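Ticket: Right gripper loses marker tracking during sweep task
Project: Kesside student manipulation project, two-gripper tabletop set
Status: Resolved, one item open
Last updated: 20/09/2022
Posted by: Kesside lab desk

Summary

Recordings of the sweep task are being rejected by the Cesgate import script. The script reports a missing finger width for the right gripper over long stretches of each run. The left gripper imports without errors. The other tabletop tasks in the same set import without errors on both sides.

Setup

Two hand-held grippers, one operator. Right gripper holds the dustpan by the handle. Left gripper holds the small lavender brush. Task is to sweep a cup off the table into the dustpan. Each gripper carries its own camera, and finger width is read from the square markers on the fingers. Import is Cesgate with the course defaults. Recordings are stored on the Dranport share in the sweep folder.

Symptoms

- Import stops with "width gap exceeds limit" on the right gripper.
- The gap starts within the first 70 frames after the dustpan is picked up.
- In the worst run, the width was missing for 400 frames in a row.
- Width comes back as soon as the dustpan is put down.
- Position tracking is unaffected. The path of the right gripper is smooth through the whole run.

Steps taken

1. Replayed the worst run with the marker overlay turned on. Both markers are found while the fingers are open. After the fingers close on the handle, the right one drops out first and the left one follows. The dropouts get longer when the operator tilts the dustpan forward.

2. Swapped the two grippers between hands and repeated the task. The fault stayed with whichever gripper held the dustpan. This rules out a bad camera or a badly printed marker on one unit.

3. Cleaned the markers and checked them for lifted corners. No damage. No change in the result.

4. Lowered the detection threshold in Cesgate one step at a time. The gaps became shorter, but the script began to accept false markers in the folds of the backdrop. Threshold put back to the default. Do not repeat this step on other tasks.

5. Moved the grip point. In the failing runs the operator was taking the handle near its end, and the dustpan swung on the pads under its own weight. The fingers twisted slightly with it. Grip point moved up the handle to just below the place where it widens into the scoop, with one pad on each side. Checked the view from the right gripper before recording: scoop pointing away, both markers in view at matching heights under the orange pads. 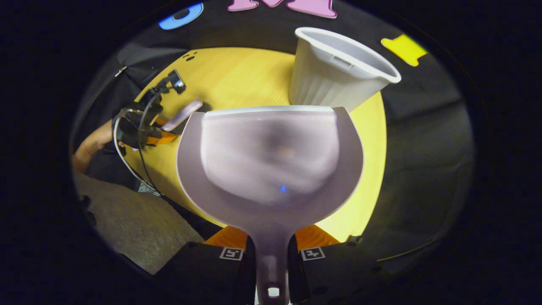

6. Recorded 5 new runs with the new grip point and the default threshold. All imported. The longest remaining gap was short enough for the script to fill by itself.

7. Checked the lighting as a possible second cause. The brightest part of the table is near the scoop, and the plastic picks up glints. Dimmed the lamp and recorded again. No measurable difference in marker detection. Lamp returned to its normal setting.

8. Checked the cable on the left gripper while the table was set up. It hangs over the edge of the table and can catch when the operator reaches across. It was not involved in this fault. Operators should leave slack before starting a run.

Cause

Grip point too low on the dustpan handle. The load turned the handle between the pads, the fingers flexed, and the markers rotated past the angle where the detector gives a reliable result. The brush is short and light, so the left gripper never reached that angle.

Resolution

The task sheet for the sweep task now gives the grip point in words and asks for a marker check before each recording. Run 1315 is the reference for the correct grip. Compare against it when in doubt. Runs made with the old grip have been moved to the rejected folder on the Dranport share and should not be used for training.

No change was made to the Cesgate settings.

Open item

The pad on the right finger may be worn. The handle can still be turned by hand with the fingers closed, using less force than on the left unit. Replacement pads have been requested from Kopecký. Until they are fitted, use the right gripper for the dustpan only with the new grip point, and set it down between runs. Reopen this ticket if the width gap returns after the pads are changed.

Related tickets

Cesgate import: false markers after threshold change
Left gripper cable catches on table edge
Dranport share: rejected folder not visible to student accounts
Cup rolls before sweep begins, start position unclear
Finger width calibration, January set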